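Posted in June
By the Morgan Road Knitter

I have been meaning to write about the great sock problem for weeks, and now that the evenings are light until all hours I've run out of excuses, so put the kettle on and bear with me.

It started with my winter promise to knit a pair for everyone in the family before the cold came back. There are 7 of us if you count my brother-in-law (I do, he has very cold feet), and I thought one pair a month would be a gentle sort of pace. Well! I am on my third pair and one of those has a heel that I wouldn't show to a stranger. The trouble is turning it. I can knit a leg in front of the telly quite happily, chatting away, but the moment I reach the heel I need silence and a good lamp and no one asking me where the scissors are.

The wool shop in Givgate has been a great help, mind you. They had a basket of odd balls by the till, and I came home with a lovely heathery green and a mustard I'm already having doubts about. I took the bus over from Pistemville on Monday, and it was such a nice ride that I nearly stayed on to the end of the line.

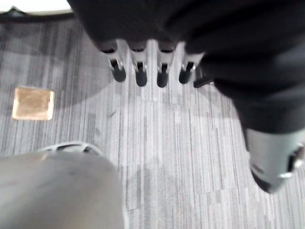

Page last changed: Monday, 6.24 pm

Anyway, back to heels. I have tried the flap and gusset sort, which my gran always made, and I've tried the short row sort, which looks neater on the needles but seems to leave me with little holes at the corners however hard I tug. For now I'm going back to Gran's way. It uses more wool and takes me an extra evening, but it fits over a high instep and I can remember most of it without the pattern on my knee.

The green pair is for my sister and I've cast on 64 stitches, having learnt from the last lot that 72 makes something closer to a Christmas stocking. If the mustard grows on me I'll start that one next, and if it doesn't, my brother-in-law isn't fussy.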